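Step 4. Setting up your scoring app for talent show night

I run the Skasico play-along scorer at my place every week, so these are the settings I use myself (the ones in the box are fine, but they make for a slow evening!).

1. Open Skasico and tap New Night. Give it a name you'll recognize later. Mine from August are all called "test" and I regret it.

2. Set the jury size. The default is 30, and if your show uses a bigger panel, type the number in by hand.

3. Add your players. Everyone needs a nickname, even if it's just you and Anas Berrada on the couch again.

4. Pick a delay. I like 46 seconds if we're streaming, and zero on regular TV.

Note: The delay only hides scores on other people's phones. Your own screen still updates right away, so turn it face down if you're the host.

5. Tap Lock Guesses before the singer starts. Late guesses get thrown out, and you can't put them back in.

Caution: Don't hit Reset Night to fix one wrong score! It wipes the whole evening. Press and hold the score and choose Edit.
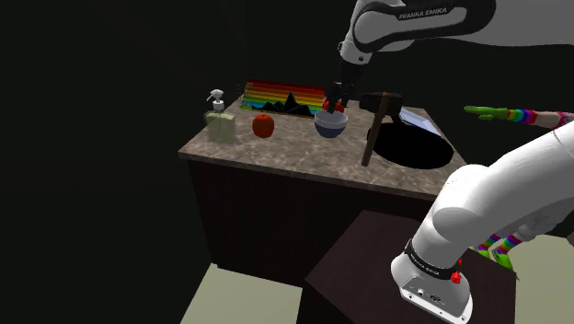

Bowl with a dark blue outside and pale inside, on a marble counter.

6. When two acts tie, choose Shared Place or Sing-Off. Sihan Tang talked me into Sing-Off and I've never gone back.

7. Tap Save and leave the app open until the green check shows up. Then go on to Step 5, Inviting guests.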